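# The Long Noodle Shelf of Grotville

The grocery on Chala Street has been selling dry goods since 1866, first from barrels and now from steel shelving that runs the full depth of the building. For most of that time the biggest seller was flour. In the last decade it has been instant noodles.

Ulla Lahtinen, who bought the store from her uncle, keeps 11 feet of shelf for them, floor to eye level. When she took over there was one brand in two flavors, chicken and beef, sold mainly to students and to the night shift at the Likonar paper plant. Customers began asking for the kinds they had eaten on trips or at a friend's house, and she ordered a case of each to see what moved.

"I thought the spicy ones would sit," she says. "I reordered in nine days."

The packets are the cheap end of the business. A brick of noodles in plastic wrap still costs less than a candy bar. The bowls cost three or four times as much and take up far more room, and distributors charge for that room. Lahtinen pays freight by volume, so a carton of bowls is mostly a carton of air. She stocks them anyway. People who buy packets buy them for the pantry, and people who buy bowls plan to eat within the hour.

Heikki Manninen drove a delivery route for the plant until he retired, and he kept a bowl and a thermos in the cab. He is particular about the water. It has to be at a full boil when it goes into the thermos, and the thermos has to be rinsed with hot water first, or the noodles come out stiff in the middle. His wife, Anneli Manninen, thinks the whole thing is too salty and uses half the seasoning. They have been having that argument since the route began.

Salt is a fair complaint. Many bowls carry most of a day's sodium, nearly all of it in the soup powder. Using half the packet, or leaving the broth behind, brings the number down quite a bit. The noodles themselves are usually fried before packing, and that's where most of the fat comes from. Air-dried noodles are leaner and chewier, and they need another minute or two. 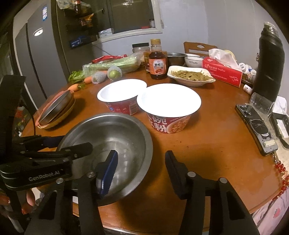
*Two sealed noodle bowls and a steel bowl on a round wooden table.*

Thandeka Baloyi teaches an evening cooking class in Skakcombe, 2 miles up the river road, and spends one session each June on noodles from a package. Her students tend to arrive expecting a lecture about fresh food. She has them cook the noodles a minute short, drain them, and build something else: a cold salad with cucumber and vinegar, or a pan of fried noodles with cabbage and an egg. The seasoning gets sprinkled on like any other spice.

She is less interested in dressing up the soup. A soft egg and some frozen peas are enough, in her view, and anything that takes longer than the noodles is a different dinner.

Radu Ilie, a regular in the class, has gone further than most. He keeps a notebook of every kind he has tried, with the brand, the flavor, the steeping time he used and a score out of ten. As of April 17, 2019, it had 306 entries. Very few get a nine. His lowest mark went to a tomato flavor he finished only because he had already written down the name.

Ilie's one firm piece of advice concerns the lid. Peel it halfway, pour, fold it back down and put a saucer on top – the steam does a good part of the cooking, and a lid that curls up lets it out. He also checks the date on the bottom. Fried noodles go stale before they go bad, and the oil starts to smell like old crayons.

Lahtinen now marks down anything within a month of its date and puts it in a bin by the register. Most of it is gone by noon. She is thinking of giving up part of the canned soup section, which has been slow for years, and moving the bowls to where the tomato soup is now.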